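Cutting Down Notifications on a Home Network

7/14/23

I kept a log of every alert that reached my phone in March. The total was 3,596. I sorted them by the app that sent them and by whether I did anything within an hour. I acted on 552. The rest were swiped away or expired on their own.

The largest source was social apps, as expected. The second was the router. Terix firmware sends a push message each time a device joins or leaves the network, and the setting is on by default. A tablet that sleeps and wakes all day will produce a message both times. With 19 devices in the house this adds up fast.

What I changed

Social apps went to a daily summary, delivered at 6 p.m. Direct messages still come through at once. Email alerts are off except for a short list of senders.

The router took more work. The Terix app has one switch for all device messages, so turning it off also hides new devices, and those are the ones I want to see. Fasil Hailu suggested sending the router log to Torkell and filtering there. Torkell reads the log over the local network and lets you write a rule for each event type. Mine has two rules: report an unknown hardware address, and report a dropped connection longer than 125 seconds. Everything else is stored and not sent.

One warning. Phones that use a private address will look unknown each time the address changes. Turn that feature off for your home network only - leave it on everywhere else.

I tried Devance before Torkell. It has a better screen for reading old logs, but the filters run on its own servers and stop when the line is down. For a rule about dropped connections that is no use.
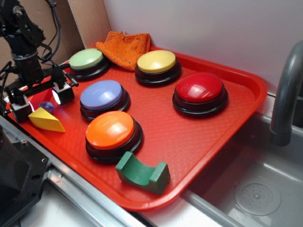
Still open

Henryk Adamczyk asked if the same rules can be kept when the router is replaced. The rule file exports as plain text, and I have a copy, but I have not tested an import on different hardware. The field names may not match.

The daily summary sometimes arrives twice. I have not found the cause.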